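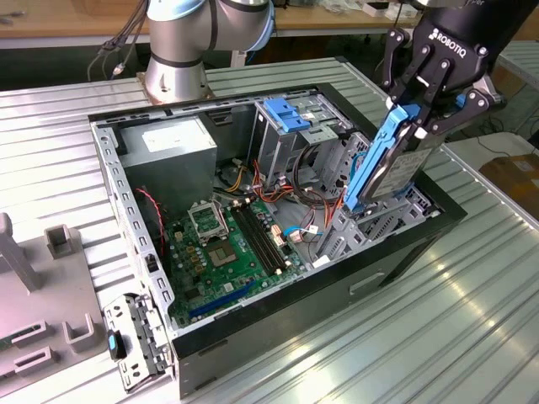

*Offenes Computergehäuse, Festplatte im blauen Einbaurahmen. Foto: Gristero*

**Pressemitteilung**

# Gebrauchte Bürocomputer für Schulen und Vereine: Gristero startet im September das Programm Dramani

**Grarkach, im September.** Das Unternehmen Gristero beginnt in diesem Monat mit der Ausgabe von aufbereiteten Bürocomputern an Schulen, Vereine und private Haushalte in Grarkach und Gunton. Das Programm trägt den Namen Dramani. In der ersten Runde stehen 227 Geräte bereit, die bisher in Verwaltungen und Betrieben der Region gearbeitet haben. Anträge werden ab sofort angenommen.

Viele Betriebe ersetzen ihre Rechner nach festen Fristen, auch wenn diese noch gut funktionieren. Die alten Geräte stehen danach oft lange in einem Keller oder in einem Lagerraum. Manche gehen irgendwann in den Elektroschrott, andere werden einfach vergessen. Zur gleichen Zeit suchen Schulen nach Computern für Arbeitsgruppen, und Familien teilen sich zu Hause ein einziges Gerät. Dramani möchte diese zwei Seiten zusammenbringen.

## Eine Vorbereitung von mehreren Monaten

Für den Start hat Gristero in Grarkach und Gunton insgesamt 877 ausgemusterte Computer eingesammelt. Es handelt sich zum größten Teil um Standgeräte, dazu kommen Notebooks und eine kleinere Menge von Bildschirmen, die gesondert erfasst werden. Die Geräte kommen von 65 Stellen, darunter Handwerksbetriebe, Kanzleien, Arztpraxen und zwei Stadtverwaltungen.

Nicht jeder Computer ist für eine zweite Nutzung geeignet. Ein Teil ist zu alt für aktuelle Betriebssysteme, bei anderen Geräten ist die Hauptplatine beschädigt oder das Netzteil arbeitet nicht mehr zuverlässig. Solche Rechner werden zerlegt. Brauchbare Bauteile wie Arbeitsspeicher, Lüfter und Laufwerke kommen in das Teilelager und dienen für die Reparatur von anderen Geräten. Der Rest geht an einen zugelassenen Entsorgungsbetrieb.

Die Prüfung der übrigen Geräte läuft weiter. Gristero plant, den Bestand für die Ausgabe schrittweise zu vergrößern, und wird über die nächsten Runden rechtzeitig informieren.

## Der Umgang mit den alten Daten

Die häufigste Frage der abgebenden Betriebe betrifft die Festplatten. Auf ihnen können Rechnungen, Personalunterlagen oder Briefe an Kunden gespeichert sein, und selbstverständlich darf davon nichts in fremde Hände kommen. Darum gilt bei Dramani eine einfache Regel: Kein Gerät verlässt die Werkstatt mit einem Datenträger, der nicht vollständig gelöscht und danach kontrolliert wurde.

Die Löschung erfolgt durch Überschreiben des ganzen Datenträgers. Bei modernen Halbleiterlaufwerken wird die dafür vorgesehene Löschfunktion des Laufwerks benutzt. Wenn die Kontrolle einen Fehler zeigt, wird der Datenträger mechanisch zerstört. Der abgebende Betrieb erhält für jedes Laufwerk ein Protokoll mit der Seriennummer und der Art der Löschung.

Betriebe, die ihre Datenträger lieber im eigenen Haus behalten, können die Computer auch ohne Festplatte abgeben. Gristero bittet in diesem Fall darum, die Einbaurahmen und die kleinen Schrauben im Gehäuse zu lassen. Sie fehlen sonst beim Einbau eines Ersatzlaufwerks, und für ältere Modelle sind sie einzeln nur schwer zu bekommen.

## Was die Empfänger bekommen

Jeder Computer wird gereinigt, getestet und mit einem freien Betriebssystem ausgegeben. Installiert sind ein Büropaket, ein Browser, ein Programm für Videogespräche und einige Lernprogramme. Auf Wunsch wird ein Gerät auch ohne Software übergeben, zum Beispiel wenn eine Schule ihre eigene Installation verwenden will.

Zum Standgerät gehören eine Tastatur, eine Maus und die nötigen Kabel. Bildschirme sind in der ersten Runde nur in begrenzter Zahl vorhanden und werden vorrangig an Haushalte vergeben, die keinen eigenen Bildschirm besitzen. Drucker nimmt Gristero nicht an und gibt auch keine aus.

Die Geräte sind kostenlos. Sie gehen in das Eigentum der Empfänger über und müssen nicht zurückgegeben werden. Ein Weiterverkauf ist nach den Bedingungen des Programms nicht erlaubt. Wer seinen Computer nicht mehr braucht, kann ihn wieder an der Annahmestelle abgeben.

Zu jedem Gerät gibt es ein gedrucktes Heft in einfacher Sprache. Es erklärt den ersten Start, die Verbindung mit dem Internet und die Sicherung von eigenen Dateien. Das Heft liegt zuerst auf Deutsch vor, weitere Sprachen sind in Vorbereitung.

## Wer einen Antrag stellen kann

Anträge können allgemeinbildende und berufliche Schulen, gemeinnützige Vereine, Bibliotheken und Jugendtreffs mit Sitz in Grarkach oder Gunton stellen. Auch Privatpersonen mit Wohnsitz in einer der beiden Städte sind berechtigt, wenn sie eine Sozialleistung beziehen oder wenn eine Schule den Bedarf eines Kindes bestätigt.

Das Formular ist kurz. Gefragt wird nach der Anschrift, nach der gewünschten Art des Geräts und nach dem geplanten Zweck. Einrichtungen geben zusätzlich an, wer bei ihnen für die Geräte zuständig sein wird. Private Haushalte können das Formular auch direkt an der Annahmestelle ausfüllen und bekommen dort Hilfe.

Über die Reihenfolge entscheidet der Eingang des Antrags. Eine Ausnahme gilt für Kinder, die in diesem Schuljahr neu an eine weiterführende Schule gekommen sind – ihre Anträge werden zuerst bearbeitet. Wenn eine Einrichtung mehrere Computer wünscht, kann es sein, dass sie zunächst nur einen Teil davon bekommt und der andere Teil in einer späteren Runde folgt.

## Ausgabe in beiden Städten

Die Ausgabe findet in Grarkach in den Räumen von Gristero statt. Für Gunton wird eine zweite Ausgabestelle eingerichtet, damit die Empfänger keinen langen Weg mit einem schweren Gehäuse haben. Alle Antragsteller erhalten eine schriftliche Nachricht mit Ort und Uhrzeit. Ohne diese Nachricht ist eine Abholung leider nicht möglich.

Einrichtungen mit größeren Bestellungen können eine Lieferung vereinbaren. Die Lieferung erfolgt bis zur ersten verschließbaren Tür. Aufbau und Anschluss der Geräte übernimmt die Einrichtung selbst.

## Hilfe nach der Übergabe

Ein gebrauchter Computer kann auch nach einer sorgfältigen Prüfung einmal ausfallen. Gristero bietet deshalb in Grarkach eine offene Sprechstunde an, zu der man mit dem Gerät kommen kann. Kleinere Fehler, etwa ein lockeres Kabel oder ein defekter Lüfter, werden nach Möglichkeit sofort behoben. Bei einem größeren Schaden wird das Gerät getauscht, solange Ersatz im Lager ist.

In der Sprechstunde kann man auch zusehen oder selbst mitmachen. Wer lernen möchte, wie ein Arbeitsspeicher gewechselt oder ein Laufwerk eingebaut wird, bekommt dafür Werkzeug und eine Anleitung. Ein fester Kurs mit Anmeldung ist für den Winter geplant. Einzelheiten dazu werden später bekannt gegeben.

## Weitere Geräte gesucht

Die Annahme von ausgemusterten Computern geht während der Ausgabe weiter. Besonders gebraucht werden Notebooks mit funktionierendem Netzteil, Bildschirme mit digitalem Anschluss sowie Arbeitsspeicher in gängigen Größen. Auch einzelne Geräte aus privaten Haushalten sind willkommen.

Vor der Abgabe sollten eigene Dateien gesichert und Passwörter im Gerät, soweit möglich, entfernt werden. Ein gesperrtes Startmenü macht viel Arbeit und führt manchmal dazu, dass ein sonst guter Rechner nur noch als Teilespender verwendet werden kann. Röhrenbildschirme, lose Akkus und Geräte mit Wasserschaden können nicht angenommen werden.

Betriebe mit mehr als einem Standort wenden sich bitte vor der Abgabe an die Koordination. Dort wird besprochen, ob eine Abholung sinnvoll ist und in welcher Form die Löschprotokolle ausgestellt werden sollen.

## Über Gristero

Gristero ist ein Unternehmen für Aufbereitung und Reparatur von Informationstechnik mit Sitz in Grarkach. Zu den Kunden gehören Betriebe, Praxen und öffentliche Einrichtungen in der Region. Dramani ist das erste Programm des Unternehmens, das sich direkt an Schulen, Vereine und Haushalte richtet.

## Hinweise für die Redaktionen

Das Foto zu dieser Mitteilung darf im Zusammenhang mit der Berichterstattung über Dramani kostenfrei verwendet werden, mit der Angabe »Foto: Gristero«. Eine Fassung für den Druck sendet die Pressestelle auf Anfrage zu. Besuche in der Werkstatt sind nach Absprache möglich, bitte mit Angabe des Mediums und der Zahl der Personen. Aufnahmen von Geräten mit sichtbaren Inventaraufklebern der abgebenden Betriebe sind nicht gestattet.

**Kontakt:** Gristero, Pressestelle, Grarkach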